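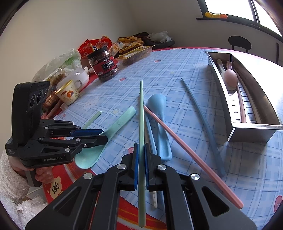 # The Good Chopsticks

Sunita Rathore had been told to set the table for dinner, and she had said yes in the voice of a person who thinks there are enough chopsticks.

The chopsticks had come with the house, or with the marriage, depending on who was telling it. Her mother-in-law's version was that Seema Bisht had brought them over as a housewarming present. Seema's version was that she had left them behind after a potluck and had been waiting nine years for somebody to mention it. They were a Rivow Picnic Set, 36 pieces, in what the box called Sherbet Tones, and the box had gone out with the recycling sometime in the first summer. After that there was no authority left to appeal to.

Sunita tipped the steel holder onto the plaid cloth and spread everything out with the flat of her hand. A blue spoon. A green spoon. A pink spoon that had stayed in the holder and apparently meant to live there. And the chopsticks, which rolled, as chopsticks do on a round table, toward whichever side had the most floor under it.

"How many are we?" she called.

"Four," said her mother-in-law from the kitchen. "Five if Satish comes."

"Is Satish coming?"

"He said he would see."

Satish Shukla had been seeing since August. He was a cousin of some kind, he managed a branch office for Novska out past Adurley, and his attendance at meals was like weather in that you could only discuss it. Sunita decided to set for five and be annoyed later.

She started with pink, because pink was on top. One pink chopstick was lying across the blue spoon. Another was in the bottom of the holder, wedged along the slots. She worked it loose with a fingernail and held the two side by side.

One was longer.

It wasn't longer by much. A reasonable person could have put them both in front of a cousin and gone on with her evening. Sunita stood them on end on the cloth, and the difference was about the width of a grain of rice, and once she had seen it she could see nothing else in the room.

"Ma," she said, "did these always come in two sizes?"

"What sizes?"

"The pink ones. There's a tall one."

Her mother-in-law came to the doorway with a ladle. Urmila Negi, who had dropped by at four to return a casserole dish and had since been given onions to chop, came and stood behind her with the knife. It was the largest audience Sunita had ever had for anything to do with cutlery.

"One of them is Archana's," said Urmila.

"Why would one of them be Archana's?"

"She had the same set. Everybody had the same set. They were by the register." Urmila pointed the knife at the table, generally. "Hers went in the dishwasher. They grow."

"Plastic doesn't grow."

"Then yours shrank," said Urmila, who was flexible about science, and went back to her onions.

Sunita moved on to green. Green was supposed to be easy. There was a long pale green one in perfect condition, as straight as the day it was made. She put it up next to the mint spoon for company and went looking for its partner, lifting the corner of the cloth and then, with less hope, the groceries along the wall. She found a bread tie. She found a coupon. Under a bag of something salty she found a spot where the red border had faded to the color of old brick, which she had never noticed and would now have to think about.

Then there were the blues, and the blues were a family matter. There was a slender blue one by the blue spoon. Farther over was one that was blue if you were standing near the window and gray if you weren't, and it had a bend in it besides. Laid flat, it rocked.

"What happened to this one?"

"That's the tea one," said her mother-in-law.

"The tea one?"

"For stirring. Your father-in-law stirred his tea with it. Every morning, boiling water. You can't throw that out."

Sunita had not been planning to throw it out. She had been planning to give it to Satish. But he was exactly the sort of guest who would hold up a bent chopstick, turn it in the light, and ask if everything was all right with the business, so she put it to one side.

At a quarter past six she did what she should have done to begin with and looked the set up on her phone. Rivow still made it. It had 3,202 reviews, and she read more of them than she would later admit to. A woman in a place with a lot of snow had lost only the greens. A man believed the pinks were a different company altogether. Someone had written *tall one, short one, anybody else??* and been marked helpful 2 times. Sunita made it three.

There was a photo of the full set, fanned out like a hand of cards, every color in pairs. It looked like a picture of somebody else's wedding.

"Five forks," said her mother-in-law, passing behind her.

"We're having noodles."

"People eat noodles with forks. Satish eats noodles with a fork. I have seen him eat noodles with a spoon."

"You told me chopsticks."

"I told you *table*."

Sunita thought back, and this was unfortunately so. The chopsticks had been her own idea. She had pictured Seema sitting down and seeing them laid out two by two, and being gracious. It had been a nice picture, and she had gotten a lot of use out of it on the drive home.

The doorbell rang. It was Seema, early, with her shoes already off, and she walked straight through to the table and stopped.

"Oh," Seema said. "You still have these."

"We take very good care of them," said Sunita.

Seema picked up the pink ones and stood them on end on the plaid. She looked at the top of one and then at the top of the other. She lowered her head until she was level with the cloth. Sunita could hear the onions stop.

"This isn't mine," said Seema. "This one is Archana's."

"That's what I said," said Urmila from the kitchen.

"They grow," said Seema.

Sunita went to get the forks. There were four. While she was checking the drying rack for a fifth, her phone buzzed on the counter with a message from Satish, who was nearly at the corner, had eaten already, and wondered if there might be tea.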